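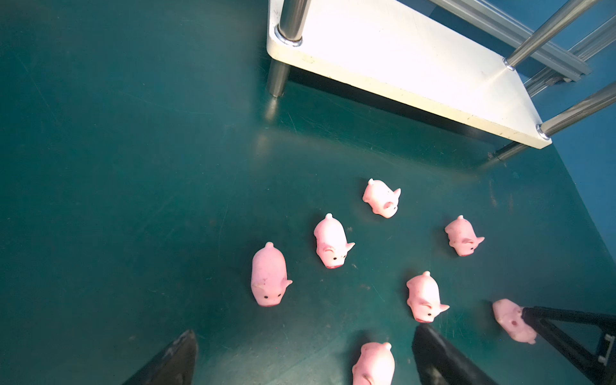
FEATURES | OUT AND ABOUT

Pigs on the floor at Trovis

By Marianna Szewczyk
23 Dec 2018

I went to the open day at Trovis for the free coffee and the parking, and I stayed until they started stacking the chairs. I'd only meant to give it 20 minutes! My neighbor's firm, Brendard, buys packing machines from these people, and he kept telling me that the little arms in the back hall were the thing to see, so that's where I headed.

The back hall is where the pigs live. They're small pink rubbery things with dot eyes and a darker snout, and they get scattered on a green floor near a white shelf on chrome legs. The arm has to pick them up one by one. I know that sounds like something a toddler could do before breakfast, and Ilse De Graaf, who runs the demonstrations, said as much before I could. Then she told me they'd been at it since October.

Pigs are awkward, apparently. A box has flat sides and you can grab it pretty much any way you like, but a pig has ears that stick out and a round back that wants to roll out from between the fingers. The ones on the floor were facing every which way, a couple of them scuffed and smudged (I felt a bit sorry for those), and each one needs its own angle. The arm carries a small camera down by its wrist, so it gets a very close look at whatever it's about to pinch.

Ilse let me throw the next handful myself, and I threw them badly on purpose. One bounced under the shelf and I got a look for that. The arm swung over, thought about it for what felt like a full minute, and went for a pig by the shoulder. I cheered. A man in a Divico jacket cheered too, so I wasn't the only one getting silly about it.

I asked how often it drops them. On a good morning, Ilse said, it makes 80 tries and she hardly has to get off her stool. On a bad one she's down on her knees fishing pigs out of corners. They own about 700 of them now, in tubs, and she'd like to try ducks next — the beaks worry her.

The next open day is in spring, and you sign up at the front desk. Wear shoes you can stand in, and get to the back hall early, before the school groups do.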